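The Night Bus to Plamwood

The bus to Plamwood left Lapointe at a quarter to six in the evening, and by the time it reached the highway the snow was already coming sideways. I had the seat behind the driver. I had chosen it because I get sick at the back, and also because my mother always told me that the driver is the only person on a bus who must stay awake.

On my knees I held the cake. It was a honey cake in six layers, wrapped in two tea towels, and I was carrying it to my aunt, who had not spoken with my mother for four years. The quarrel was about a fur collar. I was a grown woman with a mortgage and I had been sent with a cake, like a child.

"Is that food?" asked the man across the aisle. He wore a toque pulled down to his eyebrows.

"It is a cake," I said.

"Long way to take a cake."

I agreed that it was long. The sign outside of Lapointe had said 115 kilometres, and we were making perhaps half of the usual speed.

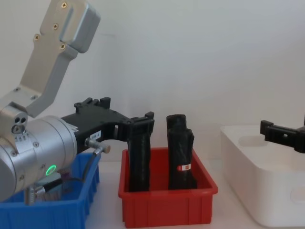
At Dodisard the driver stopped beside the gas station and went to speak with someone in a plow. He came back with snow on his shoulders and told us that the road was closed after the bridge. We would wait. He did not say how long, and from the way he took off his boots I understood that it would be the whole night.

For the first hour everybody was polite. People telephoned their families. A girl in a hockey jacket cried a little, quietly, and then slept with her mouth open. The gas station had closed at seven, and through its window we could see the chocolate bars standing in their rows under a small lamp. I think it would have been easier if the lamp had been off.

Around ten, the man in the toque leaned over the aisle again.

"I don't want to be rude," he said.

"You want the cake."

"I only want to know what kind."

I told him that it was honey, with sour cream between the layers, and that my mother had baked it over two days. I told him about the collar too, I do not know why. He listened very seriously. He said that he had a brother in Polodik with whom he had not spoken since their father's truck was sold, and that no person had ever sent him any cake about it. 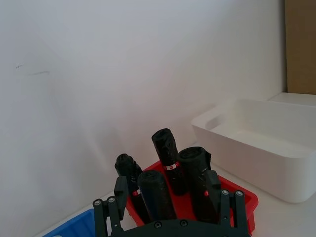
Morning

We ate it a little after midnight. The driver had a pocket knife and I cut the pieces on the lid of somebody's cooler. I cut them small so that it would go around, and the girl in the hockey jacket got the corner because she woke up last. I kept one piece back and folded it in the cleaner towel.

The plow came before it was light. At Plamwood my aunt was standing in the station in her good coat, with the collar on it. She looked at my hands, at the little towel.

"Your mother sent me one slice?" she said.

I started to explain about the bridge, but she had already opened the towel and was smelling it.

"She used the buckwheat honey," said my aunt. She broke the slice in two and gave me the smaller half, and we ate standing up, beside the ticket machine, with the bus still running outside.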